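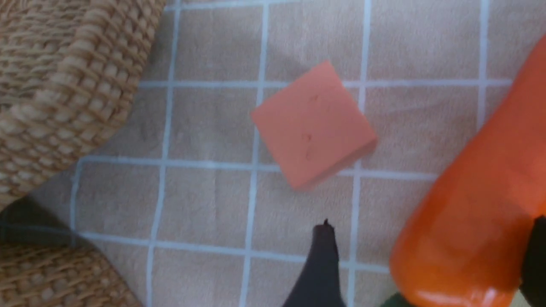 Learning to bake rye bread in a small kitchen

I started baking rye in January, when the shop near my flat stopped selling the loaf I liked. It came from a bakery called Tamar, and the man behind the counter said they had dropped the round because the van was costing too much. I could have gone across town for it. I decided to try making it myself, and I have now been at it long enough to have a routine.

My starter came from Kwan-ho Cheung, who lives two floors up and has kept his going for 14 years. He gave me a jam jar with a spoonful in the bottom and told me to feed it wholemeal rye and tap water and leave it alone. I kept it on the shelf above the boiler for the first week and it went over the side of the jar twice. It now lives in the cupboard next to the tea, where it rises more slowly and makes less mess.

The flour took some sorting out. The supermarket sells one kind of rye and it is fairly coarse. I bought a sack of the finer stuff from a mill shop called Nurar, and that makes a closer, softer loaf. I mix the two now, mostly because I still have a lot of the coarse one to get through.

My usual loaf is 1,000 grams of dough, all in. Half the flour goes in with the starter and warm water the night before, in a bowl with a plate on top. By seven in the morning it smells sour and a bit like apples. Then I add the rest of the flour, the salt and a spoon of treacle, and mix it with a wet hand. Rye doesn't knead like wheat does. It is closer to stirring mortar, and the first time I did it I thought I had got the amounts wrong.

It goes straight into a greased tin and I smooth the top with the back of a wet spoon. In winter it needs most of the morning to come up. I look for small holes opening on the surface, and when there are a few of those I put the oven on.

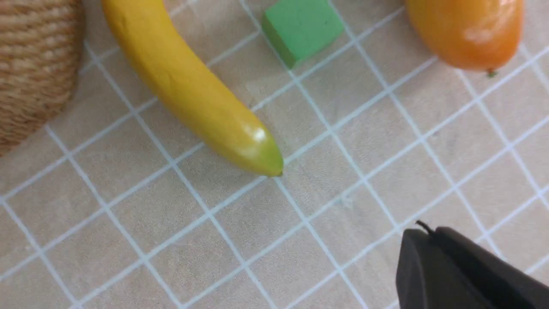

Do you need a proofing basket for rye?

Most all-rye doughs are too wet to hold a shape, so a tin is the easier choice. If at least half the flour is wheat, a basket will work, provided it is well dusted. I use rye flour for the dusting and it doesn't stick much.

The oven in my flat is old and runs hot at the back. I bought a thermometer to hang off the rack and found it was well out from what the dial said. I start as hot as it will go for ten minutes, then turn it down and give the loaf another 40. I turn the tin round halfway. If I forget, one end is nearly black, and I cut that bit off and have it with soup.

The hardest part is waiting. Rye should sit for a full day before it is cut, wrapped in a tea towel. I cut the first three loaves warm and they were gummy all the way through, and the knife came out looking as if I'd been wallpapering. I assumed they were underbaked and kept adding time, which gave me a very thick crust and the same gummy middle. Kwan-ho asked when I was slicing them and that was the end of that problem.

I have since tried a few other things. Caraway seeds are good but I only want them now and then. Sunflower seeds need soaking or they take water out of the dough. A recipe by Osvaldo Benedetti in an old cookery magazine called for cold coffee in place of some of the water, and it made a dark loaf that tasted mainly of coffee. I won't do that one again. 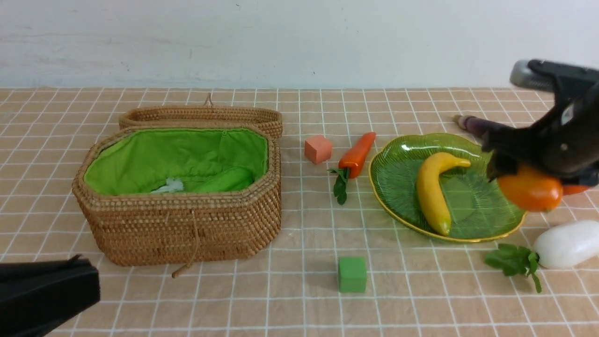

The version I liked best after the plain one had grated carrot in it. It keeps the crumb moist and you can hardly taste it. I used one large carrot and cut the water back a little. The loaf was still good on the fifth day, and by then the plain one is usually only fit for toast.

As for cost, I worked out that a loaf comes to 70 pence in flour and salt. I haven't counted the oven, and I'd rather not. The Tamar loaf was a good deal more than that, though it was also better shaped than mine.

I bake once a week now, and it does for breakfasts and a few lunches. The heel goes into a bag in the freezer for crumbs. Next I want to try a scalded dough, where you pour boiling water over part of the flour and leave it to cool. It is supposed to make the bread sweeter. I need a second large bowl before I can do it, as the one I have is always full of starter and flour overnight.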